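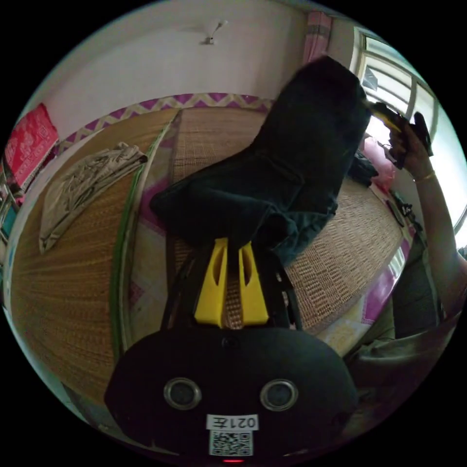
Throw them out, my sister told me over the phone, you're never going to fit into those again and you know it. She meant my jeans. I had called her for moral support and got a cleanup order instead.

I own 15 pairs. I wear two. The rest live on a shelf and follow me from apartment to apartment, and every June I swear I'll deal with them. So this year I decided to find out what it would take to make old denim wearable again, starting with the pair I bought at the Herrero outlet in Indthorpe back when I had a waist and a steady paycheck (those went together, come to think of it).

First stop was Andgate, the repair shop over the dry cleaner's. They'll patch a blown-out inner thigh for $15 and put in a new zipper for a bit more. The woman at the counter turned my Herreros inside out, ran her thumb down the seat and told me I'd been washing them too hot for years. Guilty! I wash everything hot. I was raised that way.

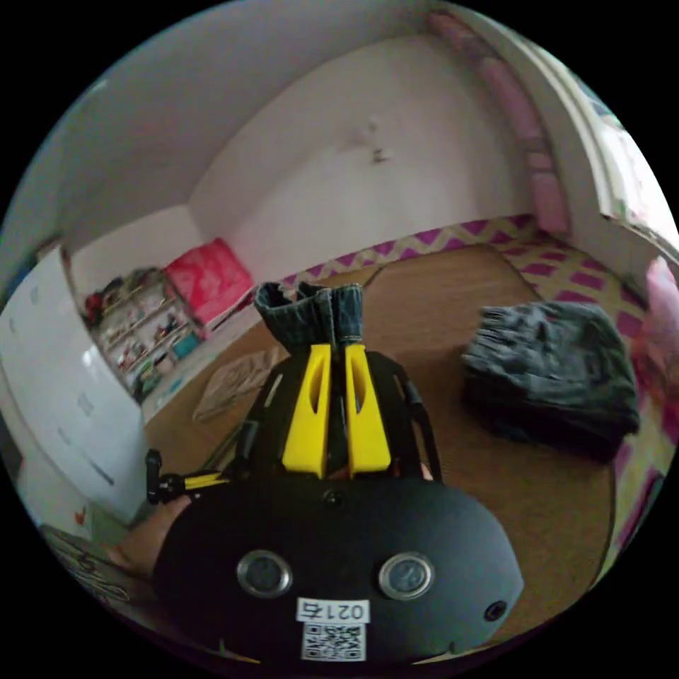 She also said most people bring jeans in too late. Once the threads going across are gone, you're sewing a patch onto fluff, and it'll tear again right next to the stitching. Hold the worn spot up to a window, she said, and if you can see daylight, bring it in that week.

I went home and held all of mine up to the kitchen window. Seven had daylight. One had something closer to a skylight.

Then there's Sorneo, which is a different animal. They buy used jeans by the bag, take them apart at the seams and sew the panels into new ones. I tried on a pair in two shades of blue and loved them right up to the tag, which said $100. For somebody's old pants! My sister laughed so hard she had to put the phone down.
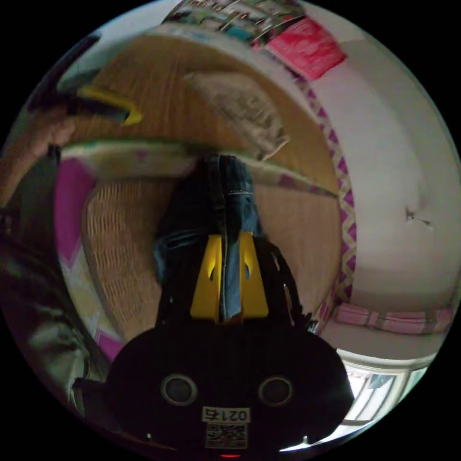
Still, I kept thinking about them on the bus. A plain new pair at the mall runs me $50 and the knees go in a year. I've had the Herreros since college, and with one patch and cold water they've probably got a few years left, provided I can get them buttoned after lunch.

Five pairs went to Andgate in the end. I pick them up Friday.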